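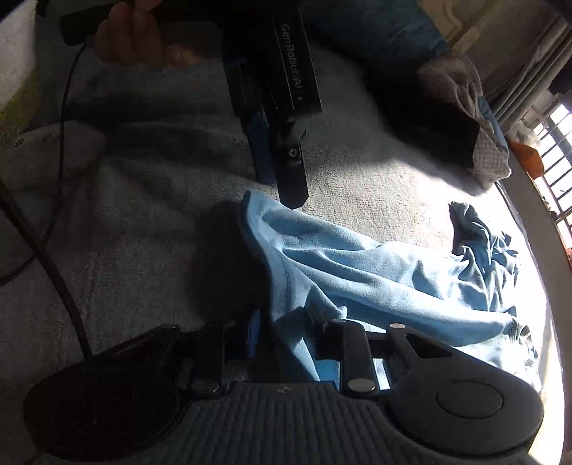

One reader in Distgate wrote to me that ironing is a waste of a good evening, and that anyone who still does it must be trying to impress a neighbor. I've been chewing on that letter for days, and I have to say I disagree, though kindly!

I iron on Sunday nights, usually 3 shirts, sometimes 6 if the week got away from me (and in June it always does). The radio is on, the dog is asleep, and for once my hands are busy and my phone is in the other room. My old apartment on Pacheco Street was so small that I ironed on a towel on the kitchen counter, and I remember those evenings more fondly than most of the parties I went to back then.

Sure, you can buy a steamer for 300 dollars and be finished before the kettle boils. My sister loves hers. But I don't want that half hour back, and I wouldn't know what to do with it except scroll.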